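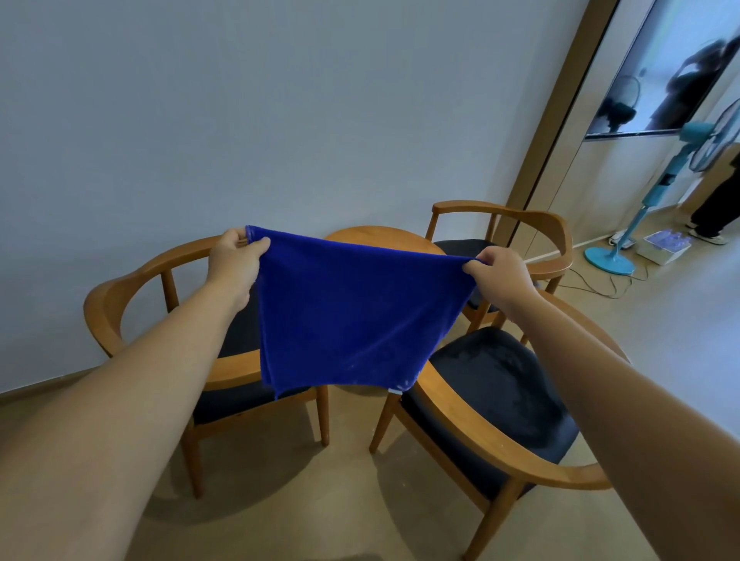

Does the new softener rinse make microfiber towels dry a wet surface any faster?
Nothing we measured says so, and a few of the numbers lean the other way.

Notebook, textile bench, September 2021

Writing this up before I forget which bucket was which. Background for anyone reading cold: Bevero sent us their rinse additive with a one-page sheet claiming that treated microfiber picks up water better and leaves less behind. No method on the sheet. No fabric weight, no water hardness, no wash count. There is a bar chart with no units on the vertical axis. Kuo-hua asked them for the data in January and got the same chart back, larger.

Towels are all from the Wirkerex lot, the general-purpose ones we buy for the shop. 25 washes each, half with the additive at the dose on the bottle, half with plain detergent and no softener of any kind. Line dried indoors. Konrad wanted to tumble a third group and I said no, one question at a time. He still thinks I was wrong and he may be right, most people at home own a dryer.

Soak test. Weigh dry, lay flat in the tray, lift by two corners, hang to drip for 2 minutes, weigh again. Totals over the whole run of lifts:

plain detergent: 3,777 g water held
additive: 3,178 g water held

Same number of lifts in each group, same tray. That's a bigger gap than I expected and I don't trust it yet. Things that bother me:

The tray was refilled from the tap between groups and I did not log the temperature. Sloppy.

Zofia did the first stretch of weighing and I did the rest. She lifts slowly. I lift like I'm late for a bus. Both of us worked on both groups but I can't prove we split them evenly, the initials column is half empty.

Drip time was on the wall clock. Should have been the stopwatch.

Still, for the Bevero claim to be true the gap would need to close and then open up again in the other direction, and I can't get there with tap temperature and a lazy clock.

Wipe test. This one is weaker. Measured pour on the glass plate, one pass with the towel folded in four, then blot the leftover with filter paper and weigh the paper. Scatter all over the place. Folding matters more than treatment, as far as I can tell: if the hem lands under your palm you leave a stripe of water and the paper comes out heavy. Remigiusz threw out the hem runs on his copy of the sheet. I kept them on mine. People at home don't check where the hem is. With his version there is no difference between groups worth mentioning, with mine the additive group is slightly worse. Neither version helps Bevero.

Feel. The treated towels do feel nicer, I'll give them that. Slicker, less of that grab on dry skin. Wojciech picked the treated one by hand every time with his eyes shut. My guess is that the slickness and the poor soak are the same thing, some coating on the fibers that water has to get past. It's a guess. We haven't put anything under the microscope and the good one is booked by Dilia until they finish their filter job.

Also tried stripping one treated towel with a long hot soak and washing soda, to see if the pickup came back. It came back part way. One towel, one try, so I'm writing it down and not leaning on it.

Water hardness: strips say hard, same as always in this building. Bevero will say that's the problem. Fine, but then it should say so on the bottle. Kuo-hua suggests running a short set with the distilled from the Nowicki drums. I'd rather finish the tap set properly first. If we switch water now we'll have two half-done experiments and somebody will average them.

To do over:

Thermometer in the tray, write it down every refill.
Stopwatch for the drip.
One person lifts, start to finish. Zofia, if she's willing.
Initials column filled in or the row doesn't count.
Mark the towels on the label with a laundry pen. The safety pins rusted and two came off in the wash, so there is a small pile I can't assign to either group. Not used in anything above.
Mix up the order. We did all the plain ones and then all the treated ones, so anything that drifted over the session drifted straight into the result.

Konrad read this over my shoulder and says the order problem is worse than everything else on the list put together. Agreed, moved it nowhere, but agreed.

Zofia wants to know if we owe Bevero a letter. Not on this data. I don't believe their chart, and I wouldn't believe mine either if it came in the mail. Repeat first. There's enough left in the bottle for one more full set if nobody uses it on the aprons.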